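2021-02-02

Equipment planning, second sitting. Ayana and I had the big table to ourselves most of the afternoon, so I'm writing this up while the tea is still warm and before I lose track of which quote said what.

Where we stand on money first, because Morena will ask. The Sumness line of the budget has $1,000 left for small gripper parts between now and August. That's everything: finger pads, linkage arms, screws, cables, the lot. New complete grippers come out of the capital request, which is a separate pot and a separate headache, and I'll get to it further down.

Pads. We go through more pads than anything else and I have been ordering them in dribs and drabs, which is silly, I know. Plernard sells the black foam in packs of 8 at $35 a pack if we cut to size ourselves, and Chin will send them die-cut and ready to stick for a good deal more (the number on their site doesn't match the number in their email, so I've written back to ask which one they mean). Ayana would rather have the die-cut ones. She did most of the cutting last fall and I can't say I blame her! My feeling is that we buy two packs of the Plernard now, so that we're not caught short, and wait for Chin to answer. The cut edge on the Plernard foam does get ragged if the blade isn't fresh. Note to self, put blades on the list.

Soft goods are what's pushing the pad question, really. When Bullton was all boxes and bottles, a bare rigid finger did fine and I never gave the contact surface much thought. Now that we've moved on to fleece and plush and things with stitched-on bits, I'd like to have both kinds of finger on hand and be able to swap without taking the linkage apart. The current fingers are held on with small screws that I have to hunt for every time one rolls under the bench. Morena suggested captive screws back when we first drew them up, and I said it wasn't worth the bother. I take that back, Morena, in writing and with the date on top.

Linkage arms. One set of spares in the drawer, which is enough for one gripper and no more. The grommets are the slow item. They come from Plernard too, so I'll put them on the same order as the foam and save ourselves a second shipping charge.

Cable. The coiled ones are $69 each from Chin. I winced, and then I remembered the afternoon we lost to the cheap one, and stopped wincing. One spare now. If the capital request goes through we'll need another for each new unit, and I want that written into the request itself this time so it doesn't come out of our small-parts money.

A glove and the pink tray, today:
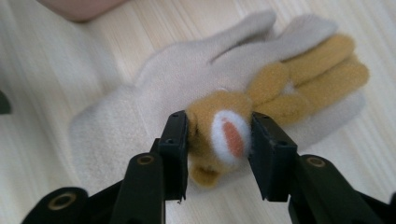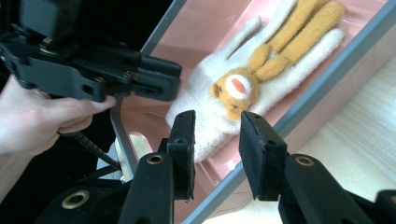
Now the capital request. I had drafted it for two more complete hand-held grippers, and Ayana talked me around to asking for two grippers plus a bench stand, and I think she's right. We have been leaning ours against whatever is nearby and I'm forever finding one of them lying on its own cable. A proper stand with somewhere for the cable to hang would cost less than one set of fingers, if we print the brackets ourselves and only buy the rail. I asked the shop downstairs whether they had any rail left over from the Bullton carts. They think so, but it's behind a lot of other things and somebody has to go and look. I've volunteered, for my sins.

The question we went back and forth on longest was whether to buy the grippers built or buy kits. Kits are cheaper on paper. Against that, the last time we built from a kit it took the two of us the better part of a week, with one arm put on backward (mine) and a good deal of muttering. Built units take longer to arrive. If we get the request in this month, I'd go for built and use the waiting time to redo the fingers. If it slips, we probably want kits so as to have something in hand by August. I'd like Morena's opinion before I commit either way, as she knows how long purchasing sits on these things.

Objects for the bench. This hardly counts as equipment, but it has to be paid for from somewhere. Ayana wants more gloves and mittens, different thicknesses, some with decorations and some plain. I'd add a couple of knitted hats and a washcloth or two. Thrift store money, mostly. I've been paying for these out of pocket and forgetting to claim, so from here on, receipts go in the blue envelope on the shelf, please, mine included.

To do:
Order foam, two packs, and grommets from Plernard.
Blades.
One coiled cable from Chin, once they've answered about the die-cut price.
Look for the rail downstairs.
Ayana to redraw the finger mount with captive screws and a quick swap.
Me to rewrite the capital request with the stand and the extra cables in it, then pass it to Morena.

One more thing I nearly left out. Ayana thinks the two kinds of finger should have different part numbers, so we stop calling them "the good ones" and "the other ones," especially as she and I don't agree on which are which. I said I'd start a sheet.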